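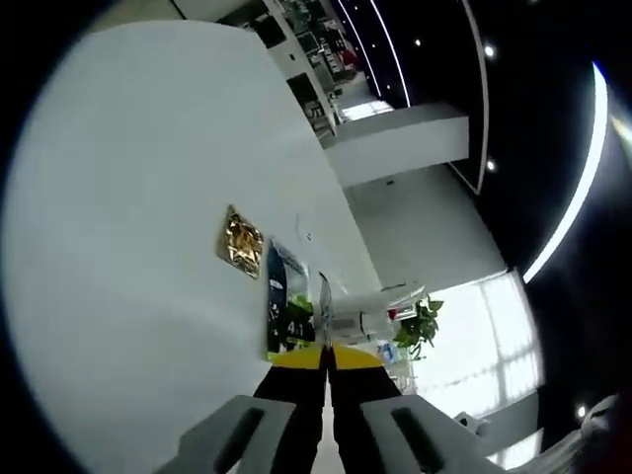
3.2 Visual grading of light-colored interior surfaces

The grading procedure was applied to white and near-white surfaces only. Dark and patterned finishes were excluded at the planning stage, as the scale used in the earlier Zirnska survey had been built for light surfaces and its steps do not carry over. A surface was eligible if it could be viewed from standing height, had no printed pattern, and was large enough to hold a complete sampling grid away from its edges.

Fourteen rooms were surveyed, divided between the Mercado and Osura buildings. The two buildings follow different cleaning schedules. At Mercado, horizontal surfaces are wiped daily with plain water and a microfiber cloth, and a mild detergent is used once a week. At Osura the detergent is used at every cleaning and there is no water-only step. Both buildings buy from the same supplier, Skillon, so differences in product were not a factor in the comparison. Schedules were taken from the written contracts and checked against the sign-off sheets kept in each supply closet. Where the two disagreed, the sign-off sheet was followed.

Each room was graded under its own ceiling lighting with the blinds closed. Lamps were switched on at least 30 minutes before grading began. Graders recorded a score for each cell of the grid on a five-step scale, where one means no visible mark and five means a mark that can be seen on entering the room. Half steps were not allowed. The surface was first viewed from directly above and then at a low angle, and the worse of the two scores was kept.

The low-angle view matters most on smooth finishes. Thin films left by detergent change the gloss of a surface much more than its color, and seen from above they are easily missed. The low-angle view also brings in errors of its own. Soft shading can be mistaken for soiling, mainly where the light falls off gradually and there is no nearby object to serve as a reference. Figure 3 gives a case of a large, smooth white surface seen at a steep tilt. It is evenly lit and mostly blank, but there is faint gray shading toward the lower left. Graders were told to record shading of this type only if it stayed in place when they changed position. A tone that moved with the viewer was treated as an effect of lighting and scored one.

This rule was added after the first round of grading in April. In that round, repeat scores by the same grader agreed in fewer cells than expected, and most of the disagreement lay between steps one and two. Scores of four and five were stable from the start. The April scores have been left out of the analysis, and the affected rooms were graded again with the revised instructions.

Gloss readings were taken in the same cells once visual grading was complete. The meter was set against its reference tile at the start of each room and again at the end. If the second reading on the tile had drifted outside the maker's stated tolerance, the room was measured over. Three readings were taken per cell and the median was kept. Cells next to a seam, a cable opening or a repaired patch were skipped, and the skipped cells were noted on the room sheet so that they could be removed from the visual data as well.

In total, more than 200 cells entered the analysis. Agreement between graders was computed as the share of cells given the same step by both. A room was accepted when this share reached 80 percent — the same threshold used in Zirnska — and rooms that fell short were graded once more by the same pair after a break. Rooms that fell short a second time were to be reported separately. None did.

Two limits of the procedure should be noted. First, the scale treats all marks alike, whatever their cause. A scratch that scatters light can receive the same score as a ring left by a cup, although only the second can be removed by cleaning. Graders could write a remark next to the score, and many did, but the remarks were not standardized and are used here only to explain outliers. Second, grading was always done on the morning after a scheduled cleaning. The scores therefore describe what is left behind by the cleaning process, and say little about how quickly a surface becomes soiled during the day.

The comparison between buildings is made on room medians, with the visual scores and the gloss readings kept apart. Combining them into a single index was considered, but the two measures respond to different faults and any weighting would have been arbitrary. Results for the visual scores are given in Section 4.1 and those for gloss in Section 4.2.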